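Boundary map on the Toltutside plot listing keeps jumping to the wrong field
Posted by Zainab Nwosu, May
14 comments | 3 shares

Okay, I'm writing this one up properly as I go, partly so Ifeoma has something to read when she takes over the tickets and partly so I don't have to solve it twice.

The problem: we have a building plot for sale at Toltutside, listing number 2374, and the little map on the public page draws the red boundary line around the wrong piece of land. The seller, Mr. Dauda (Babatunde, he's lovely about it), rang to say two buyers had driven out and walked around his neighbor's sheep field for half an hour thinking it was the plot. One of them asked the neighbor where the water hookup was going. So, fairly urgent!

We run our listings through Hokico, which pulls the boundary from a file the surveyor sends over. The survey for this one came from Treloar.

What I tried first

Cleared the map cache and republished. No change. Opened the page in a private window and then on my phone with the wifi off, in case it was only my desk. Same sheep field both times.

Then I deleted the boundary and loaded the file again from scratch. For about four seconds it looked right and I got very excited, and then the page finished loading and the red line hopped back across the lane. I did this three more times. I don't know what I was expecting.
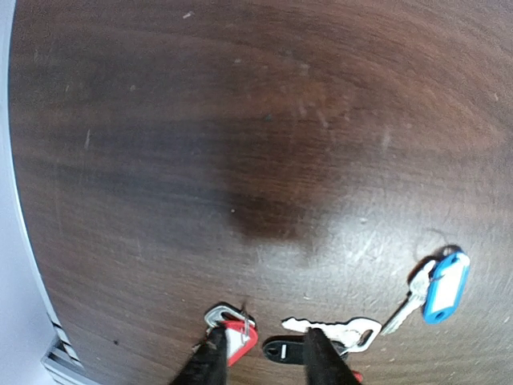 After that I went and checked the address pin, which sits separately from the boundary. The pin was correct, right on the gate. That was useful to know, as it meant the listing itself had the right location and only the outline was off. I measured the gap with the ruler tool and the outline was sitting 126 yards northeast of where it belonged. The shape was perfect, same odd little dogleg at the back where the old track comes in. It had just been picked up and set down somewhere else.

I opened a ticket with Hokico at that point. Matilde Cardoso picked it up the same afternoon and asked for the original file, a screenshot, and whether any of our other plots were doing it. Good question, and I hadn't looked. I went through the rest of our land listings over a sandwich and they were all fine, including the big one at Etonard, which also came from Treloar but last year.

Matilde's first reply

She thought the file might have been saved in a different map grid from the one our account expects. I only half followed this, but the gist is that there's more than one way to turn a spot on the ground into numbers, and if the software reads the numbers using the wrong one, everything slides over by the same amount. It fit what I was seeing, so I was all for it.

She had me open the boundary settings and switch the grid from "account default" to "read from file." Saved, republished, held my breath. The outline moved! It moved 300 yards the other way and landed mostly in the river.

I sent her a screenshot of that as well. She wrote back "well, that's new," which I appreciated.

Treloar's end

I rang Treloar and got Fatima Okonkwo, who did the drawing for this plot herself. She still had the job open and could tell me straight off that they'd changed drawing programs over the winter. The new one writes a grid label into the file automatically, and the label on ours was wrong. The measurements were right, the label was wrong, and the account default in our system was a third thing altogether that had only worked before because the old files carried no label at all and Hokico was quietly making a good guess.

(I had to have that explained twice. If you're reading this and didn't get it, go round again, it does settle.)

Fatima re-exported the file with the correct label and emailed it over before I'd hung up.

What fixed it, in order

1. Delete the old boundary completely, including the copy under "previous versions." If you leave that one behind it comes back on the next publish, and I think that's what was causing the hop I saw at the start.

2. Leave the grid setting on "read from file." Don't put it back to the account default for this listing.

3. Load the new file and wait for the green tick before touching anything else. It took almost 50 seconds for me, so don't sit there clicking.

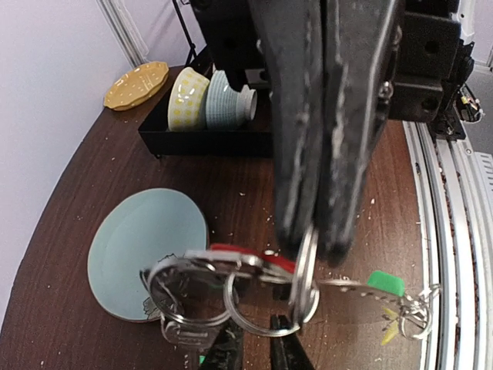
4. Republish, then check the public page on a phone. The outline should start at the gate and the dogleg should touch the track.

5. Print the sales sheet again. The PDF keeps its own copy of the map and won't update by itself. I missed this and sent Mr. Dauda a lovely corrected link with a wrong brochure attached, and had to send it all a second time.

Still open

Matilde is asking their developers whether the system can show a warning when the outline and the pin don't overlap. I'd like that very much. She couldn't promise a date.

Any new survey from Treloar needs its label checked before it goes live. Fatima says the template is corrected at their end, but Ifeoma, please look anyway for the next few.

I've emailed both of the buyers who went to the wrong field, with the new map and an apology. One has already booked to go back. Mr. Dauda is going to meet them at the gate this time.

Ticket status: fixed, left open for the warning request.

Recent tickets
Etonard: floor plan shows upside down on tablets
Viewing requests arriving twice
Price missing from sales sheet when set to "offers over"
How to hide a listing without losing its saved searches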